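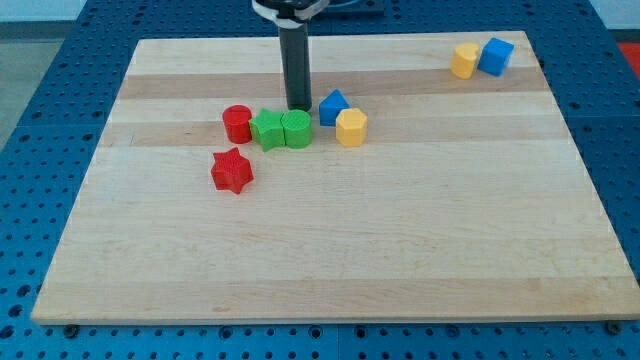
A board made of strips is a board made of leftovers, one reader wrote to us after the spring issue, and he would not have such a thing in his kitchen. His mother had cut bread on one wide plank of beech during all her married life, and he still cuts on it today.

I have kept this letter on my desk for several months. I do not agree with it, but I understand the feeling. A single plank looks like a tree. A glued board looks like a decision made by somebody, and we trust trees more than we trust decisions.

Wood and the kitchen

07/08/2020

When I moved to Moneck, the kitchen I rented had a glass board. It was easy to wash and it made a terrible noise. In the second week I bought a wooden one at the market, too thin, from a soft wood which I could not name, and by September it had the form of a saddle. When I pressed a knife on one corner, the opposite corner lifted. I used it for the bread until it cracked, and then I went to ask the people who make them.

The workshop of Shevchuk stands behind the old dairy, where the road turns towards the river. There are 3 benches, a long rack for clamps, and a stove which is fed with offcuts. The smell is sweet in the morning and becomes more bitter when the saws have worked for some hours. They make mostly boards and trays, and a few stools before Christmas if there is time.

I repeated to them what the reader had written. They were not offended. A wide plank, they explained, moves with the seasons. It takes water from the air in the wet months and gives it back when the heating is on, and it does this more in its width than in its length. If the plank is cut from near the middle of a good trunk, it stays quite flat. Such planks exist, and they are expensive, and most of them go to makers of tables. With narrow strips, the maker can turn each piece so that the movement of one is held by its neighbour. He can also leave out a knot or a split without throwing away the whole length.

This work of choosing was what I liked most to watch. The strips are laid on the bench without glue, and then somebody walks around them. One is turned over, two change their places. It is done in silence and it takes longer than the gluing. Maple is not one colour, although in the shop we speak of it like this. It can be nearly the white of milk or it can be closer to a biscuit, and the difference may come from the same tree. Some makers hide this and mix the tones until the eye is tired. In the Shevchuk workshop they prefer to put the darker ones together in lines and let them be seen.

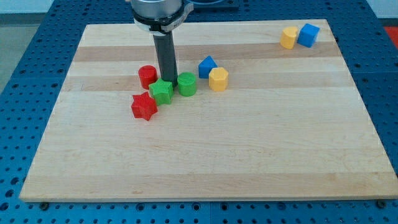 Light maple strips, with the darker tan bands running along the length.

After the glue, the boards stay in the clamps overnight. They are planed, sanded and wetted with a sponge, and then sanded again, as the water raises small fibres which otherwise would rise the first time you wash the board at home. The last step is oil. On this subject I heard as many opinions as there were people in the room. The shop Plotum, in the main street, sells a mixture of oil and beeswax in a tin, and for a small board 5 grams are sufficient. My neighbour uses walnut oil and nothing more. Olive oil is a mistake that everybody makes once – after some weeks it smells old, and the smell remains.

The price is the part of the story where I must be careful. A large maple board from this workshop costs 80 euros. In the supermarket at Terkell one can buy a board of similar size for much less, and I do not want to say that the person who buys it is foolish. I have bought it also. What I can report is that mine opened along a joint after 2 winters, and that I had left it more than once standing in the sink, so the fault was perhaps shared.

The rules of care are short. Wash it by hand, both faces, also when only one was used. Stand it on its edge to dry, away from the radiator. For onions and garlic keep one side and mark it in some way, or your strawberries will tell you about it. If the surface becomes rough, sand it lightly along the grain and give it oil in the evening, when it can rest until breakfast. Deep cuts can be planed away, and the workshop does this for its own boards and, if it is not a busy week, for the boards of other makers.

I went back a last time with my saddle, only to ask if it could be saved. It was put on the bench and pressed at the corners, first one and then the other. They offered to cut it into strips and glue it again with some pieces of maple between. It would be smaller than before, and it would be ready after the holidays. I left it there and paid the deposit.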